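How to Sort Out the Catch-All Bin (and Keep It Sorted)

Posted Oct 11, 2023 in Workroom and Storage

Every workroom I've ever kept has had one. You know the bin I mean - the big one that started out with a purpose, back when you bought it, and then little by little became the place where anything without a home gets dropped on the way past. Mine sat under the bench for years, and by last April I could no longer push it back in without something catching on the leg. So I set aside an afternoon, put the kettle on, and worked out a way of doing it that I've now used on every bin in the place.

You'll need an old sheet or a tarp, a few smaller boxes (shoe boxes are perfectly good), a damp rag, a dry rag, some masking tape and a marker. Allow 40 minutes for a medium-sized bin. A really deep one will take longer, especially if you're the sort of person who stops to read old receipts, and I am very much that sort of person.

Step 1. Get the bin up off the floor

Put it on a table or on a couple of boards across trestles, somewhere you can reach the bottom without folding yourself in half. I did my first one kneeling on the carpet and my back complained for 3 days. If the bin is too heavy to lift, take out the top layer first and then move it.

Step 2. Take things out one at a time

I know the temptation is to tip it all over the sheet in one glorious crash. Please don't! Small things roll off, sharp things land on soft things, and you end up with a heap that's every bit as muddled as the bin was, only wider. Lift each thing out, look at it, and put it straight into one of your boxes.

Step 3. Choose your boxes as you go

I used to write all my labels beforehand and then find that half of them stayed empty. Now I wait and see what turns up. My last bin needed 7 boxes, including one for tape and string, one for hooks and brackets, and one I just called "Jireš" after the shop where I bought most of what went into it. Label them however makes sense to you. You're the one who'll be looking for the picture hooks in a hurry.
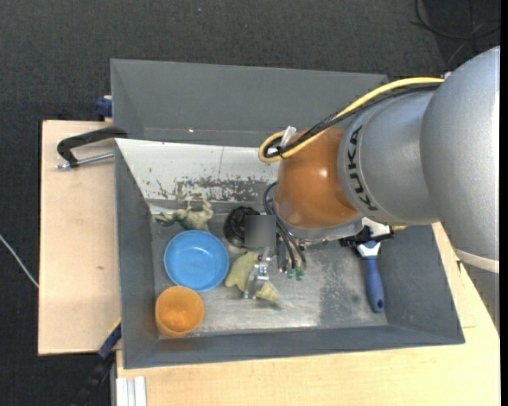

Step 4. Do the bottom last, and do it slowly

The last few bits are always the fiddly ones. Feel along the corners with your fingers (gloves on if you've ever kept blades or tacks in there), and use a bit of tape wrapped sticky side out for anything too small to pinch. I once found the missing shelf pin from a Dodari bookcase this way, long after I'd given up and propped the shelf on a folded card.

Step 5. Wipe it down and leave it a while

Damp rag first, then dry. Old scuffs won't come out and I've stopped trying, though you should check that nothing is flaking off onto the things you keep. Leave the bin open until it's properly dry inside - overnight if the room is chilly.

Step 6. Put back less than you took out

Heavy boxes at the bottom, light ones on top, and a hand's width of space left under the rim. Anything that won't fit goes on a shelf or goes to somebody who'll use it. I do a quick check each April now, and so far the bin has always slid back under the bench.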